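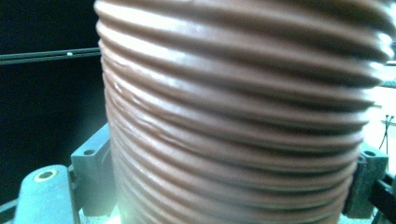

14 March 2022
Hidayah Ismail

Drawing 1: ribbed and wound forms

A ribbed cylinder is still a cylinder, and most of the trouble people have with one comes from forgetting that once they start on the ridges. Last session we drew plain cylinders and looked at how the ellipses open up as they move away from eye level. Everything in those notes still holds. The ridges are a repeat of the same curve, stacked, with a groove between each one and the next. They do not stay the same width on the page. On the brown cylinder the top windings are wide and well spaced, and by the bottom they have squeezed together and gone soft. If you measure the top ridge and copy that measurement all the way down, you will run out of paper before you run out of ridges, and the thing will look flat.

What you need

A2 cartridge paper, an HB and a 4B pencil, a putty rubber and a brown conté stick. Bring a scrap of the same paper for testing. No rulers this week, except for the centre line.

Setting up the drawing

1. Draw the centre line lightly. If you are looking at the form from close to and above, tilt your head rather than the page.

2. Put in the two sides as plain slanting lines. Ignore the bumps. Viewed from above at close range the sides run in towards each other as they go down, often far more than you expect. Check the angle with your pencil held at arm's length.

3. Mark the ridges down the centre line only, with short ticks. Start wide and let the gaps close up. Stand back and look at the ticks before going on. This is the stage where it can still be put right.

4. Take each tick out to the sides with a curve. From above, the curves dip across the front and turn up again at both sides. Draw from the shoulder, and keep the paper still.

5. Now change the outline. Where each ridge goes round the side it makes a small rounded bump, so the edge is scalloped. The bumps get smaller as the ridges do. Go over your straight side lines and rub them out afterwards.

Where the ridges are uneven

Wound and ribbed surfaces are seldom perfect. You may find a kink, a flattened length, or a gap a little bigger than its neighbours. Put in the ones you can see and leave it there. People tend either to tidy them all away or to get fond of them and add more. The middle of the cylinder in the first picture has several, and two or three of those are plenty for a drawing this size.

Tone

There are two sets of light and dark going on at once, and they should be drawn in this order.

The large one first. Decide which side of the whole cylinder is lighter and lay a flat tone over the darker side with the edge of the conté. In the second picture the light is on the upper left and the right half is much darker.

Then the small one. Each ridge has a light crest and each groove has a shadow. On the lit side the crests can go nearly to white paper while the grooves stay brown. On the dark side the deepest grooves go almost to black and the crests are a dull rose brown, so keep the putty rubber away from them. Towards the bottom, let the contrast drop until the ridges are barely separate.
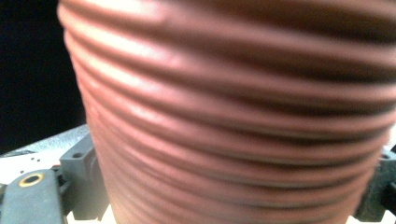 Exercises for this week

a) One page of tick marks only, from your own object. 12 ridges is enough. Do it again from a lower eye level and pin the pages side by side.

b) A 30 minute drawing in line, following steps 1 to 5.

c) A tonal study of a small area, lit side only, no bigger than a postcard. Stay with the crests and grooves and leave the outline out.

Suitable objects for home: a ribbed plant pot, a length of hose wound on a reel, a ball of string, a corrugated cardboard tube. Shiny is easier than matt for (c).

Bring all the pages next Monday, including the ones you don't like.

Filed under: Course notes, Drawing 1

Recent handouts
Plain cylinders and ellipses
Choosing a paper for conté
Folded cloth, part one
Hanging your work at Zodville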